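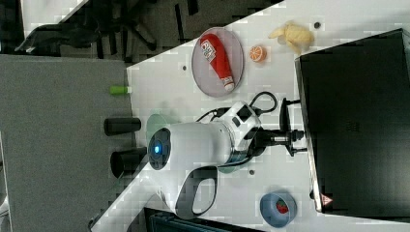 Ikthorpe meal service pushes back robot order to new budget year

The Ikthorpe community meal service won't be buying its first robot arms before September, after the equipment plan went back for another round of costing. The original ask was for eight arms to help with tray setup at the central kitchen. That's now two, with the rest to be looked at once the pair have done a full season. Bench work goes on in the meantime at Navo, the small integrator hired to scope the job, where the white arm is mounted on a table with a plate, a bottle of ketchup, an orange slice and a banana within reach. Not much like a lunch rush. But it's where the numbers in the plan are supposed to come from, says project lead Severin Wallner.

"People want to talk about the arm. The arm is one line on the quote," Wallner said. "Grippers, guarding, spare fingers, somebody's time to set the thing up every morning – that's where budgets go sideways."

The kitchen turns out 1426 meals a week and staff put in almost 40 hours on plates and condiments alone. Under the revised plan, 164 hours of training and setup labour are costed up front. The first version had none, an omission Wallner called "the usual one."

Other changes in the new draft: a service contract priced seperately from the hardware, a line for replacement grippers, and a lease option for year one. Two suppliers are still in the running, Delacroix and Lolenura. Delacroix is cheaper to buy. Lolenura includes call-outs in its lease price, and that matters when the nearest technician is a half-day drive away.

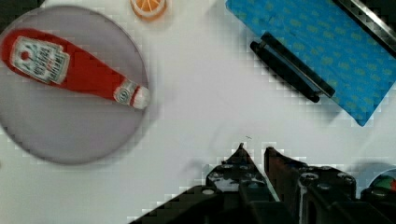
Ketchup bottle on a grey plate, with the gripper fingers at the near side of the table.

Bottles are a sore point. Squeeze bottles, jars and sachets may each want different fingers, and the quotes so far only cover one set per arm. Wallner wants that sorted before anyone signs. He's also asked for the kitchen's actual plates and bowls to be tested, as the supplier demos used there own.

No jobs are to be cut, according to the service. Tray-line staff would move over to packing and delivery runs, where shifts have been hard to fill.

Floor space not settled either. Two arms fit along the back wall if the old warming cabinet goes, but hauling it out and rewiring isn't in the plan yet. An electrician's quote is expected before the revised budget goes up for approval.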